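Filed under: Wearables / Soft Circuits

Triver has released version 2 of Nekulance, its firmware for knitted stretch sensors. The update moves calibration from the host computer to the garment's own controller, so a sleeve or glove can be set up without a cable attached.

Nekulance reads the resistance of conductive yarn as it stretches and converts the value to a joint angle. The earlier version used one fixed curve for every sensor. The new one stores a separate curve for each channel, up to 13 channels per board, and updates it while the garment is worn. Triver says drift after washing was the main complaint from users of the April build.

In bench tests the company ran a knitted elbow band through 1,218 bend cycles. Average error at the end was around 9 degrees, with most of it on the return stroke. Hysteresis in the yarn remains uncorrected — a filter for it is planned but has no date.

The firmware runs on the Vasiliu sewable board and on Jorkex controllers with the larger memory option. Older Jorkex units can load it with four channels enabled. 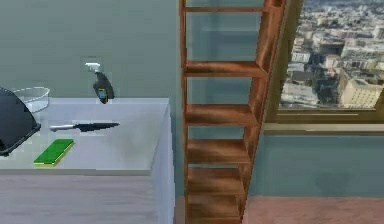
Harvey Perron wrote in the comments that per-channel curves had cut his glove setup to a single fist-and-release motion, but that the thumb sensor still read high whenever the battery ran low.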